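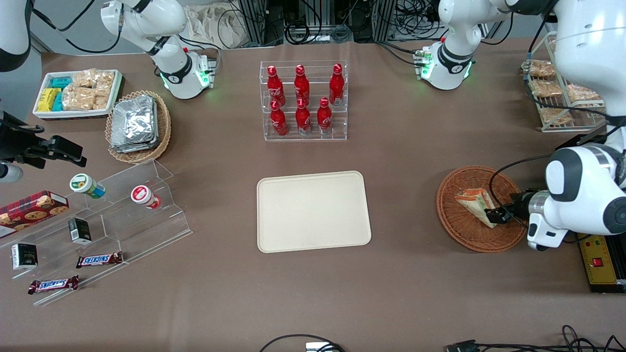
Infection control and medication storage checklist – Hasbridge outpatient clinic

Inspected by: Corina Reisinger
Accompanied by: Nuala Dolan, charge nurse
Month: December
Report number: 1232
Areas covered: front entrance and waiting area, exam rooms, isolation room, medication room, soiled utility room, staff areas
Marks used: OK, Partly, No, N/A. Comments are given wherever the mark is not OK, and in a few places where it is.

Section A. Entrance and waiting area

A1. Respiratory symptom sign posted at the entrance, readable before the patient reaches the desk
Partly. The English sign is up. The Spanish sign was behind the open door and could not be read from outside. Nuala moved it to the glass panel during the visit. Leave it there.

A2. Masks, tissues and a no-touch trash can at the entrance
OK.

A3. Hand sanitizer dispenser filled and in date
Partly. The dispenser by the desk was fine. The one by the restroom hallway gave nothing on the first several presses. Refill was in place but not seated. Seated and tested.

A4. Coughing patients seated apart from others or taken straight to a room
OK. Watched this happen with one patient at 9 a.m. The desk called back to the nurse and the patient was roomed before finishing the paperwork. The paperwork went in with her on a clipboard, and the clipboard was wiped afterward.

A5. Chairs have surfaces that can be wiped, with no tears
No. Two chairs near the window have split seats with foam showing. Same finding as the last inspection. Tape is not a repair. Remove them until they can be recovered or replaced.

A6. Toys and reading material
N/A. Removed some time ago and not brought back.

Section B. Exam rooms

B1. Sink clear, soap and paper towels stocked
OK in all rooms except the corner room, where supplies were being stored in the splash area beside the faucet. Gauze that had been sitting there was thrown out.

B2. Sanitizer within reach of the point of care
OK.

B3. Disinfectant wipes labeled, lid closed, in date
Partly. Lids were open on several tubs. The wipes on top had dried. Staff were pulling past the dry ones to reach the wet ones, so they know, but the next person may not.

B4. Staff can state the contact time for the wipe in use
Partly. Staff I asked gave different answers. One read it from the label, and I count that as correct. The clinic changed product in the fall and the old contact time is still on the laminated card inside the cabinet doors. Replace every card.

B5. Exam table paper changed and table wiped between patients
OK. Observed.

B6. Blood pressure cuffs and pulse oximeters cleaned between patients
No. Exam tables are done well, small equipment is not. I saw a finger probe go from one patient to the next and then back on its hook. Please raise this at the morning huddle and keep raising it.

B7. Sharps containers mounted, below the fill line, not blocked
OK. The one in the blood draw room is close to the line and was due to be changed that afternoon.

Section C. Isolation room

C1. Door closes by itself and latches
OK.

C2. Negative pressure checked and logged each day the room is in use
Partly. The log is kept on the door and is mostly complete. There are blank days when the schedule shows patients in the room. If the check was done and not written down, it can't be counted. If the monitor was out of order, write that in.

C3. Tissue test done at the door during inspection
OK. Tissue pulled inward with the door cracked open.

C4. Protective equipment stocked outside the door in the order it is put on
Partly. Gowns, gloves and eye protection were there. Respirators were in one size only. The staff list shows people fitted to the small size, and they have been walking to the supply closet for theirs.

C5. Fit test records current for everyone who enters the room
No. Records for two nurses and one of the front desk staff have lapsed. Hermine Zürcher keeps the list and has asked for dates. Until then these three should not be assigned to that room.

C6. Waiting time after a patient leaves is posted and followed
Partly. The time is posted. Ask when the clock starts. Some staff count from when the patient leaves, others from when cleaning is finished. It starts when the patient leaves and the door is closed. Anyone going in sooner wears a respirator.

Section D. Medication room

D1. Room locked when no staff are inside
OK.

D2. Vaccine refrigerator within range, current reading and log
OK. Range is posted on the door. Log is signed morning and afternoon with no gaps.

D3. Minimum and maximum readings reset after each check
Partly. They are being written down but not always reset, and this shows as the same maximum repeated for several days in a row. A repeat like that should make somebody stop and look.

D4. No food, drink or lab specimens in the refrigerator
OK.

D5. Antivirals and other seasonal stock in date, oldest in front
Partly. The stock itself is in date. Newer boxes were in front of older ones on the middle shelf. Turned around during the visit. The delivery had come in over a lunch break and was put away in a hurry.

D6. Multi-dose vials dated when opened
No. An open vial of lidocaine had no date. Discarded. This was the only one found, but one is a No on this form.

D7. Look-alike and sound-alike drugs separated
OK. The bins were changed after the last report and it is much easier to find things now.

D8. Liquid medicines for children labeled with the concentration in plain view
OK.

D9. Expired and recalled stock kept apart and marked
Partly. There is a bin, but the label has fallen off. An unlabeled bin of expired drugs under the counter will be used by mistake sooner or later. New label needed today – marker and tape will do until a proper one is printed.

D10. Emergency kit sealed, contents list attached, seal number matches log
OK.

Section E. Soiled utility room

E1. Clean and dirty items separated
Partly. A sleeve of clean specimen cups was on the dirty side of the counter. Moved, and the opened sleeve discarded.

E2. Red bags closed and not overfilled
OK.

E3. Eyewash station clear, tested weekly, log signed
No. A mop bucket was parked in front of it and the log stops in the middle of the month. Bucket moved. Water ran clear when tested.

E4. Chemical bottles labeled
OK.

Section F. Staff areas

F1. Staff know the rule on working while sick
Partly. They know the rule. More than one person told me they come in anyway because there is no one to cover. I am passing this up to the Indcombe office, as it can't be fixed by a poster.

F2. Seasonal flu vaccination records on file
OK. Declinations are signed and filed with the rest.

F3. Break room counter and refrigerator clean
OK.

F4. No protective equipment worn into the break room
Partly. One mask was hanging from a locker handle by its strap. Owner not found. Thrown out.

Items to fix before the follow-up visit

A5 – take the torn chairs out of use. Nuala Dolan.
B4 – replace contact time cards. Nuala Dolan.
B6 – small equipment cleaning, with spot checks. Charge nurse on each shift.
C4 – small respirators outside the isolation room. Supply desk.
C5 – fit testing for the three staff listed. Hermine Zürcher.
D6 – remind everyone who opens a vial to date it. Charge nurse on each shift.
E3 – eyewash kept clear, log restarted. Facilities.

Follow-up visit is in 15 working days and will cover the No items and the isolation room log. Corrections made during the visit stay marked as found. Send photos of the finished repairs if they are done sooner, with the item number in the subject line.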